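Wednesday, November 6, 2019

The boat is out of the water, the cover is on and my hands have almost stopped smelling of antifoul, so I've finally got an evening to write up our season on Plovby. If you're new to this blog, she's a 37 foot cruiser-racer of a certain age, she's heavier than anything we race against, and she belongs to Donnie McIver, who has been very patient with me on the foredeck for longer than either of us would like to admit.

I promised myself I'd do this in order, but I'm going to start with the Narnirby Race, as it's the only one anyone at the bar wants to talk about.

For those who don't know it, Narnirby is the overnight one. You start off the club line on the Friday evening, go out round the island, leave it to port, and come home whenever the tide lets you. The committee boat had a proper crowd behind it this year and the start was horrible. We had a big ebb under us, hardly any breeze, and half the fleet got swept over the line with a minute still to go. We were one of them. Iona Leckie was on the helm and she did a beautiful job of getting us back round the pin without touching anybody, but by the time we'd restarted I could count the crews on the leaders' rails only with the binoculars.

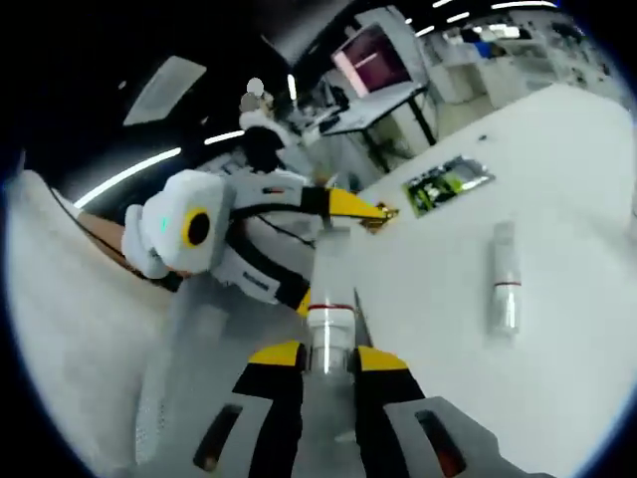

A bottle held upright between the two fingers.

So there we were, stone last in our class, with the kettle on. And do you know, it was lovely! There's something about being last at the start of a long race that calms everyone down. Donnie went below and made cheese rolls. We put the big light genoa up, moved everyone forward and to leeward, and just kept her ghosting along while the light went.

The forecast had said the new wind would fill in from the south-west after midnight. Iona didn't believe it. She'd been looking at the cloud over the mainland all afternoon and reckoned it would come from further west, and early, so we went out to the right on our own while the rest hugged the shore to cheat the tide. I'll confess I sulked a bit. I could see all those stern lights sliding along under the cliffs and I was sure we'd thrown it away.

It came in at a quarter to eleven. First a cold patch on the back of my neck, then a dark line you could just make out on the water, and then we were heeling over with everything creaking and I was scrambling for the number two. I dropped a sail tie over the side and was told about it for the rest of the night.

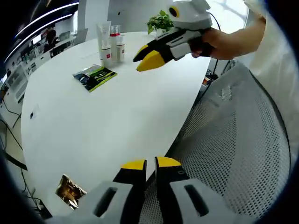
Yellow fingertips at the big white table.

The rounding itself was rough. You get a nasty short sea off the north end where the tide bends round, and the motion down below was enough to turn the toughest stomach (mine went, I'm not proud). But we went round in company with Kavunska, who had been a good two miles up on us at dusk, and I have never seen a crew look so puzzled. They had a torch on our sail number for ages.

From there it was a long kite run home. We shook the reef out at first light and put up the old red spinnaker, the one with the patch, and it stayed in one piece all the way to the harbour mouth. We crossed 315 seconds behind Kavunska on the water. On corrected time that gave us third in class, which is the best this boat has done in the race since Donnie bought her.
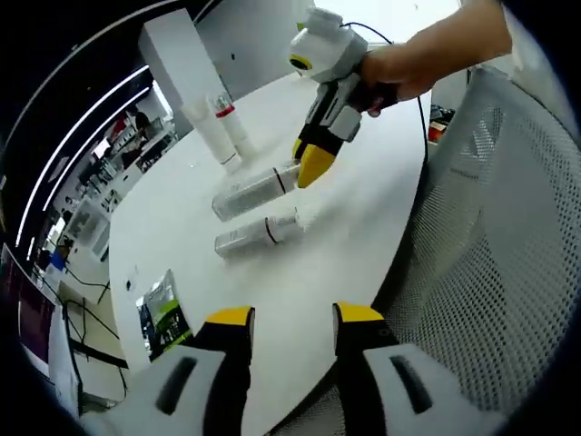
A clear plastic bottle on its side on the table.

The rest of the season was more mixed. The spring series in March was mostly sleet. We missed two of those races with a gearbox problem, and in a third we went the wrong side of a mark that I was supposed to be looking out for. Sorry again, everyone.

Regatta week was better. I'd not done the Sârbu Cup before, that's the one with two short races a day and no discards, and I found it exhausting. I think I hoisted and dropped more sails in three days than in the whole of the previous summer. We had a second and two fourths, then a dreadful ninth on the last afternoon when we got stuck on the outside at the leeward mark and had to watch what felt like the whole harbour go inside us. There was some shouting. There was also a very good curry afterwards.

I did try to add up the miles and I make it 408 for the season, racing and deliveries together, though Donnie's log says a little more and he's probably right. The log has tea stains on it and I couldn't read July.
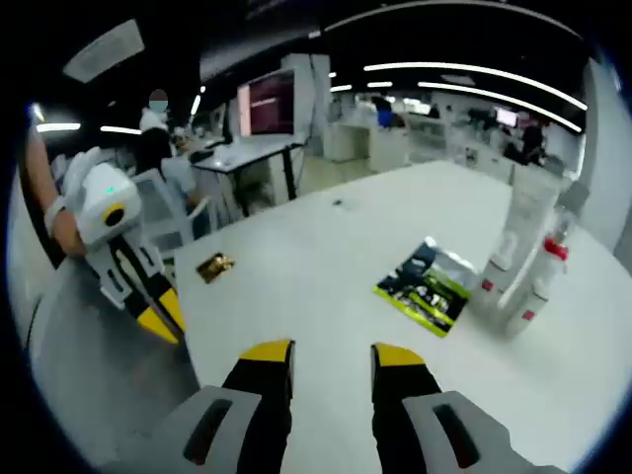 Winter jobs, then. The genoa tracks are coming off to be rebedded — they've dripped on my bunk for two seasons and I've had enough. The mainsail is going away to have the leech looked at. The spinnaker pole end needs a new spring, and the whole of the forward locker needs emptying, because something died in there and we'd all rather it was a sponge.

The big question is whether to buy a new light genoa. Ours has gone the shape of a pillowcase, and Iona has been sending me links at all hours. Donnie has put 1000 pounds in the kitty and says that's his lot until he's paid for the cradle, so it may have to be second hand. If anybody reading this knows of a decent one for a boat our size, please leave a comment. It doesn't need to be pretty.

We're also one short for next year. You'd be in the middle of the boat, mostly on the halyards, and you'd need to be free for most weekends and not mind getting your feet wet. Experience is nice but we can teach you. Being able to cook would put you straight to the top of the list.

Next post will be the genoa tracks, with swearing.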